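Week 9 — Gripper width from finger markers

The policy needs a width value for every image. We do not read it from an encoder on the hand-held tool; we recover it from the fiducial marker on the front of each finger. Undistort the marker corners first with the fisheye intrinsics, then solve each marker pose separately. Width is the horizontal distance between the two marker centers in the camera frame, minus the offset stored at calibration.

Calibrate once per tool: close fully, record, open fully, record. The open reading for the Herkham tool is 80 mm. Keep both readings in the session config, never in the policy code.

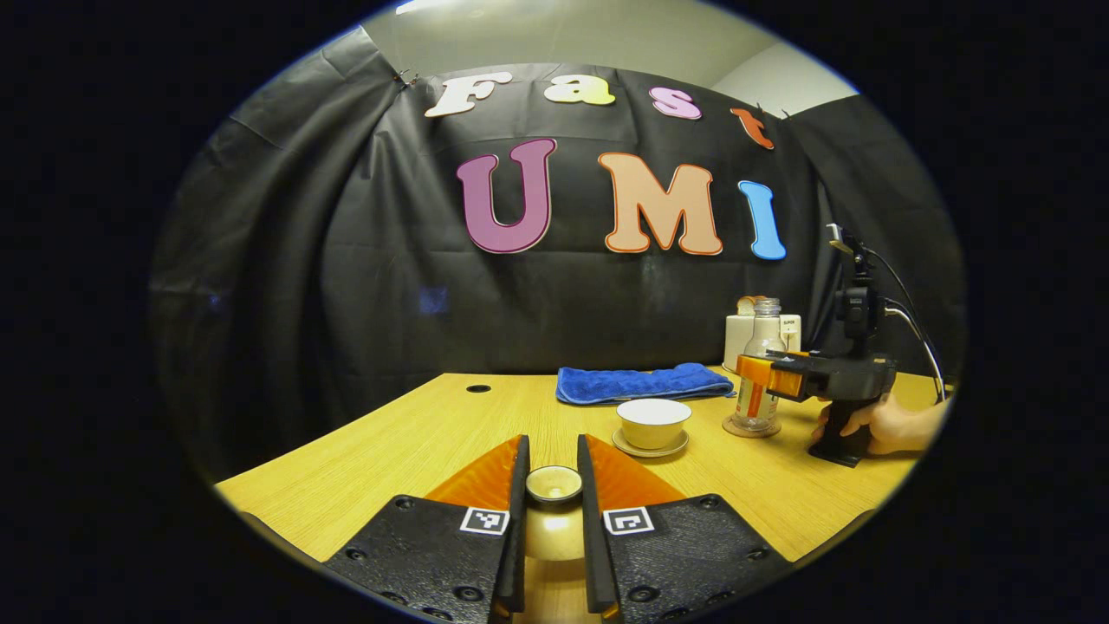
Mirjam Verstraete objected at this point that interpolating width across missed detections hides real closures. She would drop any gap longer than 2 frames. Her rule is the one used in the lab code. Shorter gaps are filled linearly and flagged.

In the Bugti set, 451 of 521 episodes pass this filter. Most of the rejected ones lose a marker to motion blur during the approach — slow down before the jaws reach the object.

With two tools in use, each stream gets its own marker IDs and its own offset. Align the streams on timestamps before computing relative pose. Frame index is not a substitute, as the cameras do not start together.

Exercise: plot width against time for one rejected episode and mark the gaps.

Related notes
Week 8 — Fisheye calibration
Week 10 — Latency matching
Birnero: config file reference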